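Blocking a cotton sweater - am I about to ruin it?
Knitting & Crochet > Finishing

stindberg61
I finished my first adult-size sweater in June, after 300 evenings of my life I'm not getting back. The pattern says "block to measurements" and then wanders off to talk about buttons. Mine is 41 inches at the chest and is supposed to be. Do I need to block it at all?

pleder
Yes. Always. Soak it, squeeze it, pin it, leave it alone. An unblocked sweater looks like something a cat was born on.

Fadime Ateş
I'm going to disagree with pleder, as is tradition. If it's cotton and it already measures right, wash it the way you plan to wash it for the rest of its life and lay it flat. Pinning cotton is mostly theater. It'll forget everything you told it by the second wearing.

pleder
My cotton remembers.

Fadime Ateş
Your cotton is scared of you.

stindberg61
So I soak it, or I don't soak it? The yarn is Sevilen, the plain one, all cotton. The label has a tiny drawing of a tub and a hand and no further opinions.

kirmizigul_knits
Soak it. Cool water, 20 minutes. The part people get wrong is lifting it out. Scoop the whole thing up from underneath with both hands, like a sleeping toddler. Pick it up by the shoulders and you'll own a dress.

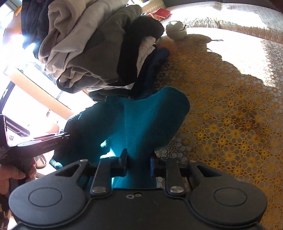
Then roll it in a towel and kneel on the towel. Don't wring. I wrung one once and it's now a very nice sweater for a flagpole.

Fouad Mahrous
Or put it in the dryer on low for ten minutes and finish it flat. I've done this with cotton for years and the sky is still up there.

pleder
Please don't tell a beginner that.

Fouad Mahrous
It shrinks back what the soak stretched out. Try it on a swatch.

pleder
Nobody has ever kept a swatch.

stindberg61
I kept the swatch! It's under a coffee mug. I'll dry that one first and report back at 1730, when I get home.

Fadime Ateş
Measure it before it goes in. And move the mug.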